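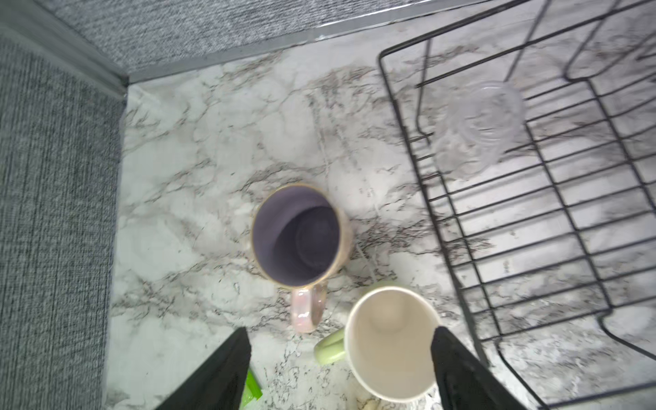 Kuleo build: the questions I keep getting

2261 views · 100 shares

I'm Felicja Szczepańska, and I've been building a tabletop arm called Kuleo at the Raltcombe shared workshop. I get the same handful of emails over and over, so I've put my answers in one place. If yours isn't covered, leave a comment and I'll add it when I next sit down with this page.

What does Kuleo do?

At the moment it picks up mugs and puts them in a dish rack. That's the whole job! I'd love for it to unload the rack too, but one direction at a time.

Why mugs?

They're hard in ways I find fun. A mug has a handle on one side only, the rim can be shiny, and no two in our cupboard are the same width. I did start with foam blocks and got bored of them in a week.

Where is the camera?

Up at the wrist, looking down past the fingers. I had one on a tripod first, and the arm kept blocking its own view right when I needed it. The wrist view is cramped but you always see what's between the fingers. In the picture at the top the cream mug is sitting there between them, and you can see the purple one just beyond with its pearly pink handle.

Doesn't the marble pattern confuse it?

It did, for ages. My first mug finder was plain edge detection, and it loved those gray veins. It would happily go after a vein and ignore a mug. Ruaridh Cairns talked me into training a small model on our own pictures and I wish I'd listened sooner. The set is 2570 labeled pictures now, and I did most of the labeling on the bus (not recommended if you get carsick).

What about the wire rack?

Still the worst part. Thin black rods with the counter showing through the gaps are miserable to judge distance from, and clear plastic in there is nearly as bad. I've stopped asking the camera to work it out. I teach the arm where the rack is at the start of a session, and if somebody bumps it, I teach it again.

What are the fingers made of?

Printed cores with a black pad over each one. There are 2 sets, and I swap them when the padding gets slick. The first pads came off mid-lift because I used the wrong glue – go with contact cement and leave it overnight, whatever the tube says.

How hard does it squeeze?

As little as I can get away with. I cap the motor current in software, then try each new mug by hand with the cap turned way down and bring it up in small steps until the mug stops slipping. Have I broken any? Yes. Rocío Cuevas would like her blue one back and I can't help her.

Does it go for the handle?

No, it takes the body. Handles come in so many shapes that I gave up, though I do look for the handle so I can turn the wrist and keep a finger from landing on it. Catriona Munro is trying a handle grip on her own arm, Prileck, and she's further along than I was.

Can I have the code?

Sure, write to me and I'll send a zip. It's messy. The calibration script wants to be run twice and I don't know why, and there's a folder called Skinner that you can ignore (old gripper, long story).

How do I get started if I've never built one?

Get two motors and make one joint move smoothly before you print anything big. I printed a whole arm first and then had to redo the shoulder. Come by Raltcombe in the evening if you're close, Fatima Lekota and I are usually there until nine and we like visitors.

Last updated in November

100 shares · 2 comments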